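Buscar en la comunidad: escriba su consulta

Restos de cinta azul de carrocero en un tablero mate: ¿cómo se retiran sin marcar la superficie?

Ravinder Gauthier
Tengo una mesa de trabajo con tablero gris beige, acabado mate, sobre la que pegué cinta azul de carrocero para marcar posiciones. Lleva puesta desde marzo. Al tirar se rompe en trozos cortos y deja fibras. En un tramo que ya falta han quedado unas marcas claras y no sé si son adhesivo o desgaste del acabado. He probado con la uña y con una espátula de plástico Sakix, con poco resultado. ¿Disolvente o calor?

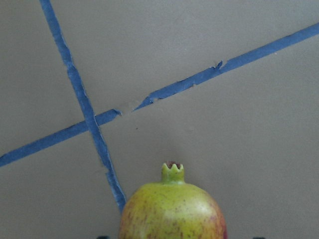
Kirsten Wong
Moderadora, sección Taller y superficies

Calor primero. La rotura en jirones suele indicar que el soporte de papel se ha resecado y que el adhesivo agarra más que el propio papel. Secador a potencia media, a 5 cm, 40 segundos por tramo. Después se levanta un extremo con la espátula y se tira despacio, con la cinta doblada sobre sí misma y casi paralela al tablero. Si se tira hacia arriba, vuelve a rasgarse.

En tu caso empezaría por la tira corta de la izquierda, desde la punta rasgada que queda junto al hueco. En la tira de la derecha hay una lengüeta levantada en el borde superior; no tires de ella, saldrá solo ese pedazo. Entra por el extremo roto. El cruce, al final, con doble tiempo de calor.

Para las marcas claras: alcohol isopropílico en un paño, 2 minutos de contacto, sin frotar en círculos. Si desaparecen al secar, era adhesivo. Si siguen igual, es el acabado y conviene parar. Prueba antes en una esquina. Acetona no, en un mate deja brillo.

Flitance
Aceite de cocina y listo. A mí me funcionó en una puerta.

Kowalchuk
El aceite ablanda el adhesivo, pero en un tablero mate poroso puede dejar cerco. Si se usa, hay que desengrasar con agua jabonosa el mismo día. Para volver a marcar, cinta de baja adherencia y cambio cada dos semanas. Los extremos, cortados con cúter antes de pegar.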